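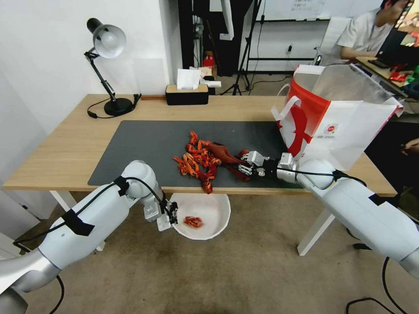

Search this site Enter keywords Go

Two Arms at the Sorting Desk
Gallery — Cokholm, Golositz office
Posted 3/7/20 by Lauri Lindqvist

Small returns used to be sorted by hand at Cokholm. A person sat down with a heap of mixed items, pulled them apart one at a time and put them into bowls and bags. Since last June a two-armed robot has done part of that work in the same room as the rest of us. The project is called Salminen. These pictures are from the sorting desk during normal hours.

The target is 300 items a day. On a good day we get there before the afternoon break. Tangled items are slow, and the robot still does them one piece at a time.
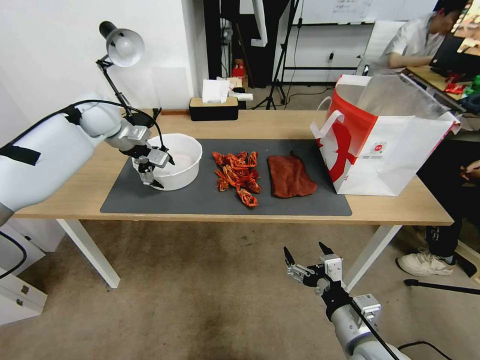
One gripper at the rim of the white bowl, the other held open in front of the table. The orange-red pile is in the middle of the mat.

Two people used to rotate on this job. Both are still here. They now check what the robot has sorted and handle the customer messages that come with returns, and one of them has taken over the stock list. The stock list is more screen time than either of them wanted, and we are still working out how to share it.
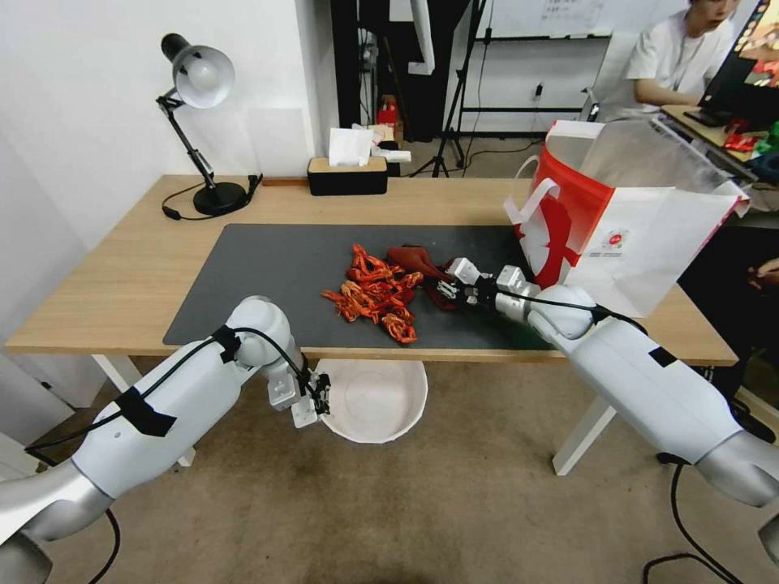
Right gripper holding a soft dark red piece beside the heap. Desk work goes on in the back of the room.

The first batch from our Ilness warehouse was 624 items. It took longer than it would have by hand, and we had expected that. What changed was the sore wrists — I have not heard a complaint about those since the fall.

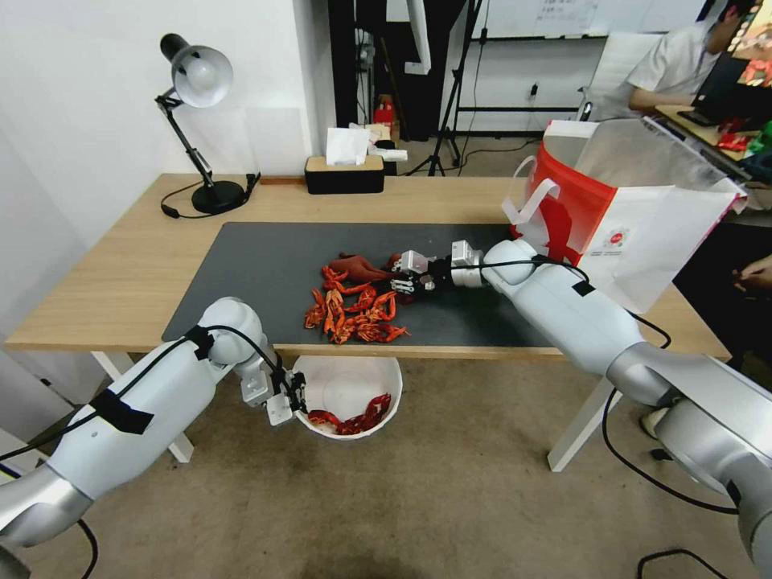

There are things we would do differently. The schedule was changed before anyone had been trained on the checking work, and for a few weeks people were asked to sign off on results they didn't know how to judge. Training now comes first. We also agreed that whoever is checking can stop the arms at any time without asking a supervisor.

Comments (3)

marit_k: Did pay change for the two who moved?

Lauri Lindqvist: Up one grade, from the month they started checking.

D. Orme: We tried this with small parts and had the same trouble with tangles. Would like to hear how the next batch goes.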